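Plostov Hand Gripper, Classroom Kit

Item: PH-2 hand-held gripper with two finger jaws
Sold as: single unit or class pack of 9
Price: 67 per single unit, class pack on request
Availability: in stock, next batch in January

The Plostov is a hand-held gripper for school robotics clubs and first-year college projects. Students carry it to a task, squeeze the handle, and pick things up with the same kind of jaws they will later bolt onto an arm. A camera mount on the body lets them record each attempt from the gripper's own point of view. The recordings can be used for grading, for class discussion, or as training clips if the course goes that far.

What comes with it

One handle and body, assembled
Two linkage jaws
Two pairs of textured finger pads, blue
Camera mount with thumb screw (camera not included)
Hex key and spare pivot pins
Printed task cards, 35 in the set

The jaws are shipped attached. The spare pads are in the small bag taped inside the lid, and people do throw that bag out, so check before you recycle the box.

Who uses it

The kit started as a student project at Jolatbridge, where Margus Rimkutė runs the after-school robotics club. The first version had straight jaws and slipped on anything soft. The club changed the linkage twice and settled on the angled fingers sold now. Most of the task cards come from the same group and were tried out in kitchens, shops and hallways as well as in the classroom.

Pilar Fuentealba teaches the spring project course at Carrasco and has used two class packs for the past two years. Her students work in pairs. One handles the gripper, the other keeps the log and calls the start and stop of each attempt. She asks each pair to finish the tidy-up cards before they are allowed near the motorized arm. "They find out how much they move their wrist," she says. "Then they write better code for the arm, or at least they complain about the right things."

Task cards

The cards are sorted by difficulty. The first group uses blocks and cups. The second is household work: folding a towel, putting a bottle back on a shelf, dropping wrappers into a bin. The third group is for clubs going in for the Gundach student challenge and includes timed runs. Each card lists the objects needed, the starting position and what counts as a finished attempt. You will need to supply the objects yourself – nothing on the cards is hard to find.

Bin tasks are harder than students expect. Light wrappers and tissue cling to the pads, and a narrow bin leaves little room for the jaws to open. Come in from above, open slowly, and wait a second before pulling away.

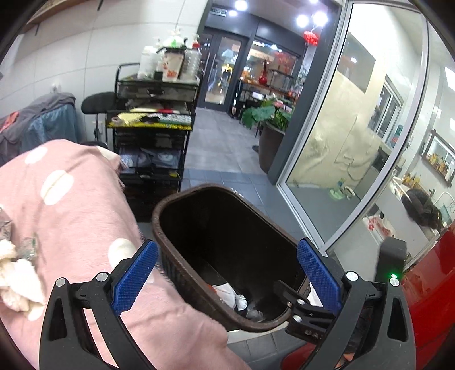 Log the result of every attempt, including the bad ones. Pairs that only save their good runs end up with very little to talk about in the review session, and the clips are less useful for training. The Gundach entry form asks for the full log anyway.

Care and spare parts

Wipe the pads with a damp cloth after use. Do not use alcohol on them. Check the pivot caps once a month and tighten by hand if the jaws feel sloppy – the hex key is only for the camera mount. Pads wear out first. In the Jolatbridge tests a pair lasted 960 grips on mixed objects before the texture went smooth at the tip.

Replacement pads, pins and jaws are sold separately. Jaws from the first version do not fit the current body.

Ordering for schools

We accept purchase orders from schools and colleges. Put the name of the teacher or club leader on the order so the task cards go to the right person. Class packs ship in one carton and include one extra set of pads per gripper.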